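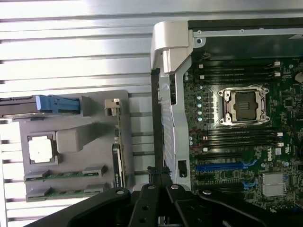
I have wanted to see the inside of the Coltska refurbishing shop in Trarneslow ever since I bought a secondhand workstation from them, so when they put up a notice for a January open day I signed up the same evening. I got the morning slot. The ticket was free and the parking was terrible, and I would do it all again tomorrow.

Trarneslow is not a place you pass through by accident. I took the early bus from Kalalstead, which drops you by the canal, and then walked up past the old tile works to a long low building with a blue door. Coltska moved into it when they outgrew their space over the bike shop. Part of the building still has the tile makers' cranes in the ceiling, painted over in cream, and the floor has a slope to it that you feel in your ankles by lunchtime.

We were let in by the side entrance, handed a visitor sticker and a wrist strap (mine kept coming loose, I have skinny wrists) and asked to leave our coats in the break room. There was coffee. There were also cinnamon buns, which had gone by the time the second group came through, and I am partly responsible for that.

The tour starts where the machines do, at the intake door. Offices, print shops and schools send their old desktops here by the pallet, wrapped in stretch film, and somebody has to peel all that film off. The guide told us a pallet came in the day before with a stapler, a mug and a full set of desk calendars packed in among the computers. They have a shelf for that sort of thing. It's a wonderful shelf. I could have spent the whole morning at the shelf.

After intake everything gets a paper tag, a quick blow-out with air in a booth that sounds like a jet taking off, and a first power-on. Anything that starts goes down one side of the hall and anything that doesn't goes down the other. I had assumed the dead ones went straight to scrap, but a good many of them come back to life with a new coin battery or a memory module pushed in properly. The guide said reseating the memory was the most useful thing she learned in her first year, and several people in our group nodded as if they had been personally saved by it.

Then came the teardown benches, and this was the part I had come for!

The benches have tops made of slotted aluminum, long bright ridges with grooves in between, and they throw the light back at you so hard that a couple of people put on sunglasses. I loved them. You can bolt a stop or a clamp anywhere along a groove, and small screws collect in the slots where you can fish them out with a magnet. I asked where the benches came from and was told the tops were left over from some other business, bought cheap, and cut down to fit. I've been eyeing my own garage bench with disappointment ever since.

A workstation lies on its side while it's being worked on, with the side panel off and the motherboard facing you. I have opened a few computers at home, always hunched over on the carpet, and seeing one laid out at a decent height under good light was a small revelation. The board is a dark green city. You can follow the metal framework of the case, with all its holes and slots, and start to see which ones are there for a drive and which for a card, and which ones seem to be there just to skin your knuckles.

What I hadn't expected to enjoy so much were the parts trays. They are gray molded plastic with raised ribs and cutouts, and the parts have their own spots. The processor sits in a square holder with its silver heat spreader facing up. The memory modules lie flat, held at the ends by plastic clips. There's a drive carrier with a light blue handle, and a narrow green circuit card standing upright. It's like a very serious bento box. I took more time over the tray than I did over the computer next to it, and the person behind me in line had to cough.

The trays come from a small molding shop called Dawber, over on the other side of the canal. Before they had them, parts went into whatever was handy, mostly baking tins and margarine tubs, and a few of the tubs are still in service at the far end of the hall for screws. Everybody on the floor seemed to have a view on which tub was best. The deep one won, by a show of hands, and then there was a short argument about lids.

We each got to try a little of the work ourselves. My job was to unclip a memory module from a practice board, look at the gold contacts, wipe them with a lint-free cloth and put the module back. It took me far too long. You have to press the clips outward with your thumbs and the module pops up at you, and the first time it happens you're sure you've broken it. Going back in, it wants a firm push at both ends, more than feels polite. I got two clicks and was absurdly proud of myself. The kid next to me, who can't have been older than ten, had done hers three times by then and was giving me advice. It was good advice.

Others in the group tried lifting a processor out of a scrap socket. You hold it by its edges and you put it down with the metal side up, and the guide watched every single one of us do it like a hawk. One man asked whether he could keep his as a souvenir, and she went off and found a box of dead ones for people to choose from. Mine is on the kitchen windowsill now.

Next door is the wiping room, where the old drives get erased. It's warm in there, dim, and full of little blinking lights, and we were only allowed to look through the window. On the wall by the window they have a whiteboard with the week's tally, and 272 drives had been through it when we were there. A drive that fails the wipe goes into the crusher, which we did get to see, and hear. They fed one in for us. The noise it makes is short and final and everyone stepped back — then everyone asked to see it again.

Past that is the rebuild line, which runs the opposite way down the hall so that the finished machines end up near the loading dock. Rebuilds are matched up from the tray contents and from a wall of drawers behind the line. The drawers are labeled by hand, in several different hands, and some of the labels have been corrected more than once. I saw one that said "fans, quiet" and under it another that said "fans, not as quiet as we thought." The people who work the line can pull the right drawer without looking up. I stood and watched that for a good while.

Every rebuilt machine then runs a test overnight in a rack that holds 180 of them. The rack is the loudest thing in the building after the crusher, a big steady whoosh, and the room is so warm that somebody had hung gloves up to dry by the door. The guide opened the door, let the heat roll out over us, and shut it again. On a January morning that got a round of applause.

A few practical things if you're thinking of going to the next one. Wear shoes with a good sole, because of that sloping floor. Tie long hair back. The tour is billed as two hours and ours ran well over, mostly thanks to questions. The groups are small, 8 at a time, so sign up early. Children are welcome and they get the best seats at the practice bench. The hall is all on one level apart from a short ramp to the loading dock, and there are stools if you ask. Photos are fine everywhere except the wiping room and the intake desk, where there may be customers' names on the tags.

There's a sales corner by the exit. I had promised myself I'd walk past it, and I left with a keyboard, two power cords and a bag of mixed screws that I paid for by weight. The keyboard is a big old clacky one and my family has already asked me to use it with the door closed. They sell the parts trays too, slightly scuffed ones that didn't pass, and I was seriously tempted, but I couldn't think how I'd get one home on the bus along with everything else.

I ate my sandwich on the wall by the canal afterward and caught the afternoon bus back to Kalalstead. That evening I took the side off my own computer, laid it down on the dining table on a folded towel, and had a proper look. It was filthy in there. I've cleaned out the fan and the filter, reseated both memory modules (four clicks!) and labeled a margarine tub. Coltska say they'll hold another open day once the new shelving is in, and Dawber may open their molding shop across the water on the same day, so I've asked to be put on both lists.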